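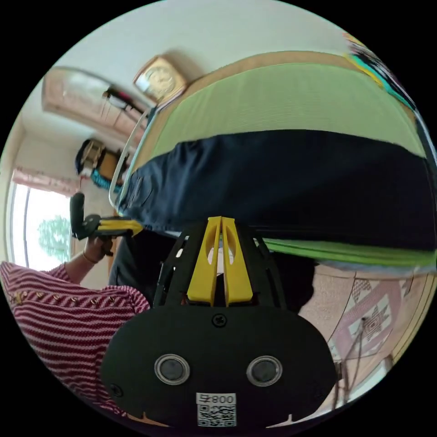 Renovación de los contratos de suministro de la residencia Malby

La Dirección de la residencia Malby informa a residentes y familias de que en mayo entran en vigor las nuevas condiciones del servicio de lavandería, adjudicado por un periodo de 2 años a la empresa Howlader. El importe anual asciende a 3240 euros, frente a los 3000 del contrato anterior – el incremento no se repercutirá en las cuotas mensuales.

La recogida de ropa personal se efectuará en cada planta a partir de las 7 de la mañana. Las prendas deberán entregarse en la bolsa facilitada por la residencia, marcadas con el nombre completo y el número de habitación. Las etiquetas termoadhesivas pueden solicitarse en recepción sin coste alguno.

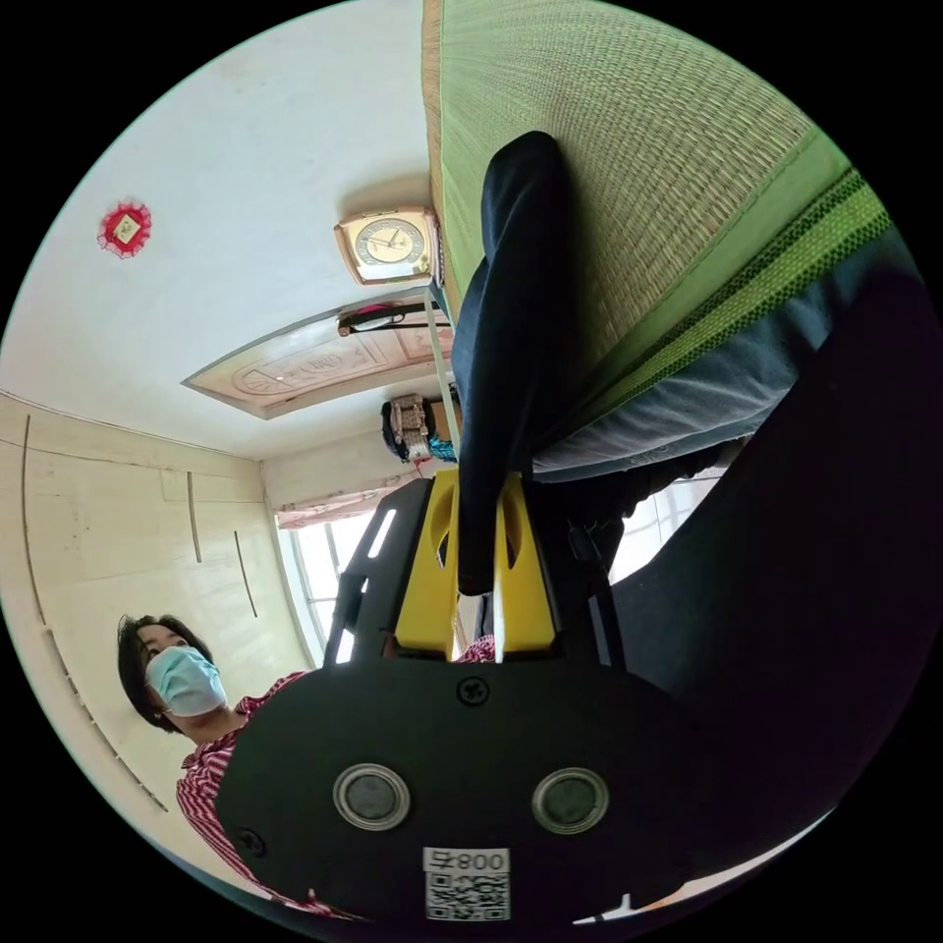
Las prendas de lana, seda o confección delicada seguirán un circuito aparte y se devolverán en un plazo superior al habitual. Se ruega indicarlo en el impreso de entrega, disponible también en la sala de visitas. La residencia no podrá hacerse cargo de artículos sin marcar, que permanecerán en depósito hasta el cierre del trimestre.

La ropa de cama y las toallas continúan a cargo de Cirdale, sin cambios en el calendario de reposición.

Las reclamaciones por extravío o deterioro se presentarán por escrito ante el responsable de Servicios Generales, Janaka Munasinghe, quien atenderá asimismo las consultas de las familias en el despacho de la planta baja – preferentemente con cita previa. Los impresos con el formato antiguo se admitirán hasta finales de mayo.

Este sitio utiliza cookies propias y de terceros. Aceptar todas | Rechazar | Configurar preferencias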